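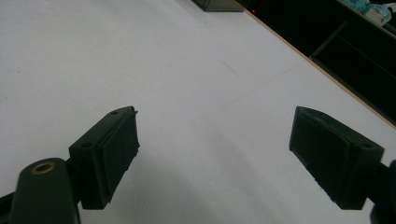
**Grippers on the sort tables – what changed at your site?**

**tomcatbay4** – September 2026

We're a parts returns shop, 76 people over two shifts. Bosance put robot cells on six of our sort tables in February. Before that, a person at a table did 700 pieces on a normal shift. Now the same person minds two cells and clears whatever they refuse. I'd like to hear from people a year or more in. Did your jobs stay the same on paper?

**lindenrow**

Ours didn't. We have Kotia cells and the title went from sorter to cell attendant after four months. Same pay grade. Get the job description in writing before they rename it.

**pk_nightshift**

My wrists quit hurting. I did hand sorting for nine years and I don't miss it. The part I don't like is the waiting. You stand there until something jams, then two jam together.

**lindenrow**

The waiting is where they cut people, though. A manager walks by, sees you standing, and next quarter it's three cells each.

**pk_nightshift**

Hasn't happened at Prirkeck. We lost four temps and no regulars.

**oldgreasegun**

Four temps is four people.

**pk_nightshift**

Fair enough. I trained two of them.

**dockdoor_b**

Maintenance side here. Ask who changes the finger pads. On our cells it was supposed to be us, and then it slid over to the attendants with no training – one page taped to the cabinet. Worn rubber drops the small stuff first, so the reject bin fills up and the attendant gets asked why her numbers are down.

**tomcatbay4**

That's us exactly. Pads are on the attendant checklist now, start of shift. Takes me ten minutes and it isn't in the rate.

**dockdoor_b**

Then log it as downtime every time. We did, and they gave the job back to maintenance.

**hallway_fern**

I don't agree that it's all downside. I went from sorting to writing the pick settings, and I'd never have been offered that before. But it was one opening and 2000 people work at our site, so take that for what it is.

**oldgreasegun**

Who got to apply?

**hallway_fern**

Day shift, mostly. It was posted on a board nights don't walk past.

**tomcatbay4**

Thanks, all. I'll start logging the pad time tomorrow and ask about the title at the next shift meeting.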